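Clamatlow Student Robotics Project
Interim progress report to the Humwood Education Fund
Prepared by Rekha Prajapati, faculty adviser
Sunday, March 17, 2019

1. Status

The simulation phase is nearly complete. The team has moved from single-joint exercises to full approach motions with the two-finger gripper model, and the controller written by Giang Phan now runs without manual restarts. Work on the physical arm has not begun. The order placed with Clutonwood in November is still open, and the supplier has not confirmed a ship date.

2. Simulation results

The team logged 520 approach runs this period. Position error at the end of the approach is within 5 mm in most runs. The larger errors occur when the panel is tilted by 45 degrees, the steepest setting in the test plan.

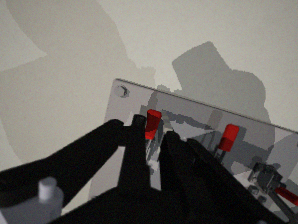 Collision checking took more of the period than planned. The first version treated the gripper as a single box and rejected many paths that were in fact clear. The students replaced the box with separate shapes for each finger and for the body. The narrow gap between the fingers is now represented in the model, and approaches to the red pegs on their thin gray rods are checked against the rods as well as the pegs. Planning time went up as a result. Giang Phan is testing a coarser check for the early part of each motion.

3. Budget

Spending to date is $1,981, mainly for the workstation and the Sæther software license. The remaining funds are reserved for the arm mount and wiring.

4. Next period

Finish the steep-panel runs. Document the collision model so that next year's class can maintain it. Obtain a ship date from Clutonwood or request approval for a second supplier.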